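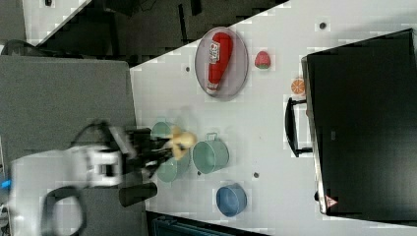

# Cómo preparar una comparecencia pública sobre un nombramiento (y salir de ella con algo apuntado)

El ayuntamiento de Clollton va a nombrar nuevo jefe de la policía local y, antes de votar, el pleno lo somete a una audiencia abierta. Abierta quiere decir que puede ir usted, sentarse en una silla diseñada por alguien que odiaba las espaldas y preguntar. Casi todo el mundo desaprovecha el turno. Esta guía es para que el suyo dure lo que tiene que durar y sirva de algo.

## 1. Lea el expediente antes que los titulares

El expediente del candidato se cuelga en el tablón electrónico, en la sección «Otros», donde viven también las ordenanzas sobre palomas. El último ocupaba 997 páginas. No las lea todas. Busque:

- el historial de destinos, con fechas de entrada y de salida;
- la memoria de gestión del puesto anterior;
- los informes de quejas, que suelen ir al final y escaneados torcidos.

Si falta alguno, pida copia por registro. Guarde el justificante, que luego el registro tiene la memoria de un pez.

## 2. Apúntese a tiempo

El plazo se abre en agosto, mes en que, como es sabido, la ciudadanía entera está pendiente del tablón. Dura 14 días naturales y la inscripción se hace por la sede electrónica o en la oficina de Womside, planta baja, hasta las dos de la tarde. A las dos menos diez la ventanilla ya mira el reloj con mucha intención.

Solo se admite una persona por domicilio. Si van a ir dos vecinos con la misma pregunta, repártanse el tema.

## 3. Escriba una pregunta que se pueda contestar mal

Dispone de 3 minutos. «¿Qué opina usted de la seguridad?» es un regalo: el candidato opinará que está a favor. Pruebe con algo que obligue a elegir:

> En Skarkden usted retiró las patrullas a pie del turno de noche. ¿Piensa hacer lo mismo en Clollton, y quién tomaría la decisión?

Ponga primero el hecho, con la página del expediente, y luego la pregunta. Léala en voz alta en casa con un cronómetro. Si le sobra tiempo, no lo rellene con su biografía.

## 4. El día de la audiencia

Llegue con el documento de identidad y dos copias de la pregunta, una para la secretaría. La sala Ní Bhriain tiene 4 filas reservadas al público y la primera se llena siempre de gente que trabaja en el ayuntamiento y pasaba por allí.

Cuando le den la palabra, diga su nombre y el barrio y pregunte. No hay réplica, salvo que la presidencia la conceda. Pídala igualmente: la negativa también consta en acta.

## 5. Después

Apunte la respuesta literal esa misma tarde. El acta oficial la resumirá como «el candidato contesta a lo planteado». Si no contestó, presente la pregunta por escrito antes del pleno de votación y envíe copia a todos los grupos, incluidos los que le caen mal. Alguno la leerá, aunque sea para fastidiar a otro.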